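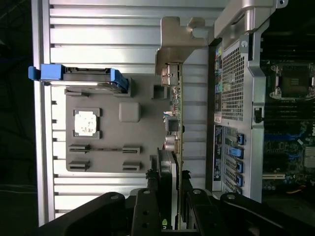

*On the bench: a workstation on its side, with the blue drive carrier handles up along the edge of the grey plate and the green board standing on its edge.*

# About Unton

G'day, and thanks for clicking through to the page hardly anyone reads! I run Unton, a small workshop that repairs, cleans out and rebuilds desktop workstations -- the big heavy towers that architects, surveyors, video editors and uni departments buy, thrash for years and then feel guilty about throwing away. I do laptops too if you ask nicely, but towers are what I love, and towers are what most of the shelves are full of.

I started in the garage with a trestle table, a desk lamp and a biscuit tin of screws. These days we've got a proper unit with 3 benches, a roller door that sticks when it's hot, and a much bigger biscuit tin. There are six of us now, counting the two who only come in during school hours, and between us we've pulled apart pretty much every shape of case you can buy in this country (and a few that I suspect somebody welded up at home).

## How it began

I used to do IT support for a drafting office, and every few years a truck would turn up and take away perfectly good machines. I asked if I could keep one. Then I asked if I could keep the lot. My first batch was 19 towers stacked down the side of the house under a tarp, and my family were extremely patient about it, considering we couldn't get to the clothesline.

I stripped every one of them on the kitchen table. Some were beyond saving, but most only wanted a clean, a new drive and a bit more memory. I sold them to students and a community radio station, and the station still brings theirs in each February for a clean-out before the new program starts. It's on its second power supply and its third coat of stickers.

## What we do all day

Mostly we open things up. A workstation comes in, gets a job card, and goes on its side on the mat so we can get the panel off and have a good look down into it. I like that first look more than any other part of the job. A well laid out case is a lovely thing -- drives on carriers with coloured handles so you know where to grab, boards standing up in their slots, metalwork folded to fit in just the right spot. Somebody sat down and thought about that, and you can tell when you've got your hands in there.

Then there's the dust. I could write you a whole page on dust. Bakeries are the worst for it, flour gets into everything, and joinery shops come a close second. Cat owners know who they are. We take the machine out the back, blow it through gently, hold the fans still while we do it, and go over the leftover bits with a soft brush. It's not glamorous but it fixes a surprising number of "my computer sounds like a helicopter" jobs, and we charge accordingly (not much!).

After that it depends what you've asked for. The usual jobs are:

- drive swaps and copying your files across
- graphics card upgrades, including checking that your power supply can handle the new one
- memory upgrades
- full clean and fresh thermal paste
- "it won't turn on and I've got a deadline tonight"

We try to turn that last one around the same day if you can get it to us before 10 am. After that I'll still try, but I can't promise, and I'd rather tell you so over the phone than have you drive across town for nothing.

## Our own bits and pieces

A couple of names pop up on our invoices and people always ask, so I may as well explain.

**Dokico** is our job card system. It began as a stack of actual cards on a nail, and now it's a little database with a printer attached, but the idea's the same. Every part that comes out of your machine gets written down, along with where it came from and which way round it went. If you ring and ask what's happening with your tower, whoever picks up can look at the Dokico card and tell you without having to shout across the workshop for me.

**Pusport** is the parts shelf. We keep brackets, blanking plates, drive carriers, odd screws, cables and all the other stuff that goes missing when an office moves. If you've lost the one bit of bent metal that holds your card in place, please don't use a zip tie! Bring the machine in, or send us a photo, and we'll have a dig through Pusport. Small parts are usually the price of a coffee. Some are free if I'm sick of looking at them.

## Where things go when they can't be fixed

Not everything makes it. When a machine's really had it we ask if you want it back, and if you don't, we take it down to parts. Anything usable goes onto the shelf once it's been tested, and the rest is sorted by metal, plastic and boards for the recycler. Drives are a separate thing altogether. Yours goes back to you, or we wipe it, or we destroy it, and you tick the box on the job card yourself. I won't start work without that box ticked. I had one too many conversations early on with people who'd changed their mind a week later, and I never want to have another.

## Students on the benches

Twice a year we take a few students from Hamdan, the training college up the road, for a fortnight each. They start on dead machines, and the first exercise never changes: strip it right down, lay the parts out in order, have your lunch, then put it back together. There's always a screw left over. I've still got the jar from the first group and it sits next to the kettle.

I was nervous about having learners in to begin with -- I'm a bit of a hoverer, if I'm truthful -- but they ask terrific questions and they've made me tidy up how I explain things to customers as well. Two of our current crew came to us that way and stayed on.

## Coming to see us

The counter's open from 8 am to 4 pm on weekdays. The roller door is usually up, so just wander in and give us a yell. There's a loading spot out the front and we've got a trolley if your tower's one of the really heavy ones (please use it, my back and yours will both be grateful).

Bring the power cable if you think it might be part of the trouble. Leave the monitor, keyboard and mouse at home, we've got plenty. And if you can, jot down what the machine was doing when it started playing up, even if it seems silly. One customer wrote "only crashes when I boil the kettle" and it was the most useful note I had all year. It was the power board under her desk.

Quotes are free and we'll ring before we go over whatever figure we gave you. If you're not sure whether your old machine is worth the money, ask at the counter, and we'll pop the side off and have a look with you.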